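Swapping the CPU on an old Dell server board
Posted by Nhyira Akpalu | 2020-03-24
Filed under: Hardware, Bench notes
8 comments | Print | Email this

Quick one, I have two more of these to do before I go home. Same job every time, bracket off, old chip out, new chip in. Takes longer to clean the paste than anything else. Read to the end before you pick up a screwdriver.

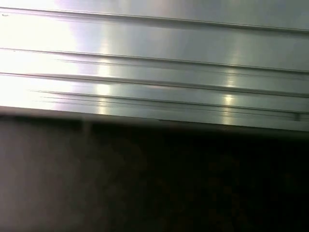
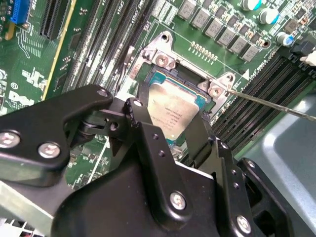
What you need

Screwdriver that fits the bracket screws. Fits, not nearly fits. Check it in one screw before you start
Isopropyl alcohol, the strong stuff
Lint-free wipes or coffee filters
Thermal paste (I use the Fudine gray, any decent one is fine)
Wrist strap
Small dish for screws
Clear plastic case for the old chip
Flashlight

Before you open anything

Check the new chip is on the support list for your board. Same socket does not mean supported. Update the BIOS while the old chip is still in and still booting, otherwise you'll be putting it back in to do it. Ask me how the Cokcombe job went.

Shut down, pull both power cords if there are two, hold the power button for 10 seconds. Strap on, clipped to bare metal.

Heatsink off

Run the machine for a few minutes before shutdown if it still runs. Warm paste lets go easier. Loosen the heatsink screws a bit at a time, corner to opposite corner. Don't take one all the way out while the others are tight. When they're all loose, twist gently left and right and lift. If it won't come, twist more. No prying!! I have seen a chip come up stuck to the bottom of the heatsink with the socket still closed. Bent pins, dead board.

Clean the paste off the top of the chip now, while it's held down. Alcohol on the wipe, never poured on the board. Wipe in from the edges so it doesnt run into the socket.

Opening the socket

Write down or take a picture of which way the chip faces. Find the corner mark.
Push the latch lever down and out from under its catch, let it up slow. Keep hold of it, it's springy.
If yours has two levers, there's an order, usually printed next to them. Follow that.
Lift the frame. If it's just a chip swap you stop here, the screws stay put.

Taking the bracket off completley is only for a bent or damaged one. Back the screws out evenly, little by little, and keep the driver straight up and down. A driver that slips goes into the pins or across the board. Screws in the dish, not on the board. They are short and they roll.

Chip out, chip in

Hold by the edges only. Straight up, no sliding. Old one goes in the plastic case right away.

Flashlight into the socket, look across the pins at a low angle. They should all make the same pattern. One that catches the light differently is bent. Stop there if so, that's a different page.

New chip: line up the corner mark and the notches, lower it flat, let go. It should drop in with no push at all. If it rocks, lift and look again. Frame down, lever down. The lever does take some force, that part's normal.

Paste and close up

Small blob in the middle, pea size. Heatsink straight down, screws corner to opposite corner again, half tight first and then all the way. Snug. Fan cable back on, I forget this one about every third time.

First boot

Slow. Memory check can sit there a while, leave it alone. Go into setup and check the chip name and the core count. Then put a load on it and watch the temps for 10 minutes. If they climb fast the heatsink isn't sitting flat, take it off and redo the paste.

Next up: the memory riser on the Dankwa box, parts are still at Amstead.

Page views: 1,391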